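Rules for picking from a bin: who may reach in, and when to stop the arm?
Community help > Robots and automation > Safety and good practice

Posted by Afroza Nanayakkara, 2020-02-19

Hello everybody. I am responsible since November for a small picking cell in our workshop in Bramstead. One arm takes mixed objects out of a bin and we write down which ones it picks well. Before me there were no written rules, only habits, and the habits are different for every person.

My trouble is mostly with the reaching in. When an object lies flat against the wall of the bin, the arm tries, it fails, and then a colleague wants to push the object to the middle with the hand. Some press the pause on the tablet first. Some press the emergency stop each time, and then the restart takes long and they complain to me. I want one rule that is the same for all of us, and short enough to hang on the wall.

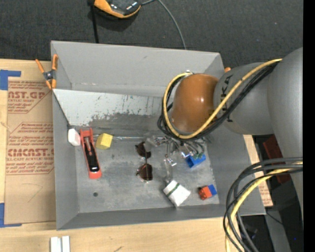
I also want to write something about cables. We have hoses and cables that turn together with the wrist, and last month one of them had a worn place in its jacket. How often do you inspect them, and who signs for it? And is there any good practice for fixing the bin to the table? I read our risk assessment three times and it says only "secured", without how.

Thank you in advance, and excuse my English please.

Baltasar Cáceres

Dear Afroza, I had the same discussion at Farina, where I worked before. I tell you what we wrote at the end, but please compare it with your own risk assessment, because a forum cannot replace it.

A pause in the program is not a protection. The program can be continued by another person, or by a script that waits for a signal. So our rule had this text: "No hand in the bin unless the protective stop is active and the person who reaches in has the enabling device with him." The emergency stop is for emergencies. If people use it for every small correction, ask your integrator for a proper protective stop with a reset button outside the reach of the arm. Then the restart is short and the complaints become less.

For moving an object we kept a plastic stick of 34 cm beside the cell. It does not replace the stop. We used it also with the arm stopped, so the fingers did not come near to the gripper, where the thin links can pinch.

For cables: we looked at them at the start of every shift, with the wrist turned slowly by hand guiding to both ends of its movement. You look for a tight bend, for rubbing, and for a loop big enough to catch on the bin edge. The operator signs, and one time per month the maintenance person signs too. A worn jacket means the cable is changed the same day. Tape is not a repair.

For the bin, a spring clamp is acceptable for trying a position. For running without a person beside it, I would want a bolted stop or a bracket. Write also in your sheet who checks the clamps after the bin was moved.

Prudum101

we just hit the e-stop every time, never had a problem. put a sign on the wall and done

Afroza Nanayakkara

Thank you both. Baltasar, I asked our integrator, Ranard, about the protective stop and they say the input exists already in the controller, it was only never wired. I will put your sentence about the hand in our sheet and change "with him" to "in the hand". For the bracket I must first ask who pays it.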